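# Fit and orientation in a foam shape-sorting board

Panya Sangkhawat and Saeed Rashti
Second-year design and materials project, submitted 01/06/2023

## 1. Background

Shape-sorting boards are usually made from wood or hard plastic. The hole keeps its size and the piece either goes in or does not. A foam board behaves differently. The wall of the hole gives a little under load, so a piece can be pushed into a position where it looks seated but is resting on a compressed edge. Foam also grips. A piece that slides freely in a wooden hole of the same size may need a steady push in foam.

We wanted to know how much this matters for different outlines. The starting point was a remark in the coursework handbook that round pieces are "always easier". The reason seems plain enough, as a round piece has no wrong angle, but the handbook gives no results and does not separate the effect of angle from the effect of grip.

The work was done on one board with its own set of pieces, supplied through the Mulder teaching store and listed there under the name Monis. The store's record has no drawing and no foam grade. All dimensions used below had to be taken from the parts.

## 2. Parts

### 2.1 The star

The star was the main test piece. It is a red prism with a five-pointed outline carried down its whole length, so that each point becomes a long ridge with a groove on either side. Its size across two neighbouring points is not the same as its size across a point and the valley opposite, and callipers will give either value depending on how they are held. We measured from point to opposite valley throughout.

The grooves are also where dirt collects. The star was wiped down with a dry cloth at the start of each run. Water was tried once and then avoided, as it changed the grip for some time afterwards.
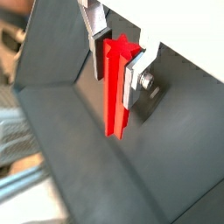 ### 2.2 The board

The board is a thick rectangular block of red-orange foam with the holes cut into its flat upper face. The holes differ in shape and in size. The outlines tested were the star, the round holes and the square holes. A curved hole towards the back was left out of the trials, as the matching piece was missing from the set when it was issued to us.

Two features of the layout affected the work.

1. Some of the holes sit close to each other. Pressing a piece into one hole moves the thin foam wall shared with its neighbour, and the neighbour then measures slightly narrow until the foam recovers.
2. The upper face is also the only place to stand pieces that are waiting. The brown hexagonal piece, the green and yellow cylinders and the blue block were all stood on it at one point or another, and a waiting piece can cover part of a hole that is needed next.

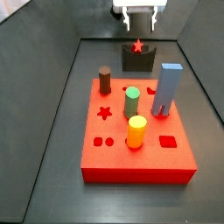
### 2.3 The working surface

The board was placed on a dark, flat surface with grey walls round it. The walls kept dropped pieces within reach and gave an even, dull background. This was useful when judging whether a top edge was level, as there was little glare to confuse the reading. The board was not fixed down. We considered clamping it and decided against this, because clamping across the width squeezed the holes.

## 3. Method

A trial was one attempt to seat one piece in its own hole. The piece was held upright over the hole, lowered until it touched, turned if needed, and pressed until it stopped moving. It was then released and the result recorded in one of three classes:

- **Seated:** the piece was at full depth and stayed upright when released.
- **Part seated:** the lower end had entered the hole but the piece stopped short of full depth.
- **Not entered:** the lower end rested on the upper face.

Depth was judged against a mark made on a strip of card. The card was set beside the piece, touching the foam but not pressed into it. A steel rule was used at first, but its corner sank into the surface and gave a false reading.

The same hole was not used again until 15 minutes had passed. This interval came from a short test before the main work, in which a hole was measured, loaded, and measured again at intervals until the reading matched the first. It is specific to this board and should not be carried over to another foam.

Starting angle was set by turning the piece before it was lowered. For the star we used a matched start, with the points above the points of the hole, and an offset start, with the points roughly above the valleys. The square pieces were treated in the same way, with corners over corners or corners over sides. Round pieces have no offset start and were all recorded as matched.

Results were written on a paper form and copied to a spreadsheet at the end of each session by whichever of us had not filled in the form. Two copying errors were caught this way.

### 3.1 Preparing the area

The early sessions lost time to loose parts. Pieces were put down wherever there was space, and several trials had to be abandoned because a waiting piece was knocked into the one being tested. The positions of the board and the other parts also drifted from session to session. Before each later session the area was checked for anything lying between the walls that could roll or tip, including the black holder with the curved top, which has a flat base and will slide if it is nudged. Pieces standing on the block were noted on the form before any trial began.

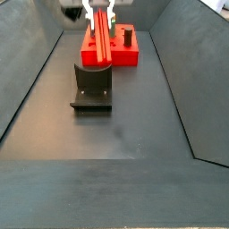
The form was changed at the same time. The first version had one line for remarks, and this was not enough to say which neighbouring holes were occupied. The second version has a small outline of the board on which occupied holes are crossed. It takes a few seconds to fill in and it removed most of the doubt when we went back over odd results.

## 4. Results

There were 62 valid trials. The piece was seated in 55 of them. The remaining seven were all part seated — no trial ended with the piece resting on the upper face once it had been turned.

Round pieces were seated in every trial. The effort needed was not low, however. The larger contact area along the side of a close-fitting cylinder gave a steady drag from entry to full depth, and both of us noted the round pieces as stiffer than the square ones.

Square pieces went in easily from a matched start. From an offset start they needed to be turned, and the corner tended to catch the edge of the hole and pull the foam round with it. When the piece was turned slowly the foam let go and the corner dropped in. When it was turned quickly the foam followed the corner for longer.

The star gave most of the part-seated results. Its points are narrow, and if one is slightly outside the outline it folds a small lip of foam down into the hole ahead of it. The lip then fills the space at the side of the point and the piece stops. Lifting the star clear allowed the lip to spring back. Pressing harder did not help and left a visible crease, so this was stopped after it had been seen twice.

Tilt mattered more for the star than for any other piece. A small lean puts one ridge hard against its groove in the foam while the opposite ridge is free. The piece can still be pushed down in this state, but it comes to rest leaning.

## 5. Discussion

The handbook's claim holds if "easier" means fewer failures. It does not hold for effort. Angle and grip act separately: angle decides whether a piece enters at all, and grip decides how hard the rest of the movement is. A round piece avoids the first problem and has the second one in full.

The folded lip was not expected. In a hard board a misplaced point sits on the surface and the error can be felt at once. In foam the point sinks a little, the piece appears to be going in, and the error is found late. A shallow chamfer round the star hole would probably reduce this by giving the point a slope to slide down. We did not cut one, as the board had to be returned in the state in which it was issued.

### 5.1 Limits of the work

Only one board was tested. Foam density can vary within a batch, and the two side walls of the star hole did not feel the same to the thumb. We had asked to borrow a second board from Usen for comparison but it was out on loan until November.

The effort readings are by feel and have no units. A spring gauge was tried on 9 trials and gave scattered values, mainly because it was hard to pull or push exactly along the line of the piece. Those values are not used here.

The person recording the result knew the starting angle. For full depth against a card mark this should make little difference. For the judgement between upright and slightly leaning it could.

## 6. Further work

The next group should replace the card mark with a stepped block that stands clear of the foam, and should test the curved outline if the missing piece can be found or copied. Saeed has drawn a replacement, and the file is in the Cinunum project folder together with both versions of the form.

A set of star holes with different clearances, cut from the same sheet, would show at what gap the lip stops forming. The sheet should be left flat for a day before cutting, and the offcuts kept for a compression test.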